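Blog > Robotics > Cloth handling

Print this page | E-mail this page

Where the laundry work stands

I've had a few e-mails asking what happened to the folding project, so I'll put down where we are in March. The short version is that the first grasp matters more than I thought, and most of what comes after it matters less.

We collect demonstrations by hand on real clothes on a real bed. A person holds the gripper, picks a garment out of the pile and spreads it, and the wrist camera records the whole thing. The set now has 2991 grasps in it. I left out nearly 900 of those from training, mostly ones where the cloth went out of view before the fingers closed. 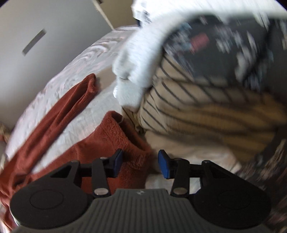
The old method, which we called Carkel, picked a grasp point from a single frame. It looked for the highest ridge in the cloth and went there. On a T-shirt by itself that was fine. On a mixed pile it went for whatever stood up most, and that was often two garments at once. I spent most of the winter trying to fix this with better labels and got very little for it.

The new one, Ninell, takes four frames from the approach and scores edges and openings higher than ridges. Cuffs, hems and necks get the most weight. The reasoning is simple enough – if you hold a garment by an opening you know something about how the rest of it hangs. If you hold it by the middle you know almost nothing.

It does better on thin cotton and a lot better on fleece. Thick pile used to confuse the ridge finder badly, and with the new scoring it has gone from the worst material to one of the easier ones. Stripes and busy prints are still a problem. The model takes a dark stripe for a fold line and goes in at a bad angle. I tried training on gray images and it made no difference.

The other open question is how much cloth to take. We aim for 2 layers at a hem and don't have a good way to tell from the camera whether we got them. Finger width helps a little, but on plush fabric a thick single layer and a squashed double one read about the same.

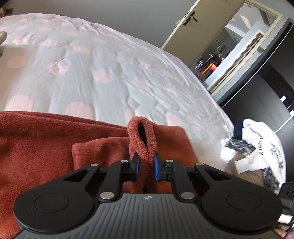 Chaturvedi wrote back after reading a draft of this that finger width is the wrong signal for plush anyway, and that we should lift a little, stop, and look at how the edge drops. Wolard tried something close to that on towels and got a usable answer, though it slowed every pick down.

I'm going to try the lift and look on the fleece items first and leave the cotton alone. The scoring code needs cleaning up before I can share it.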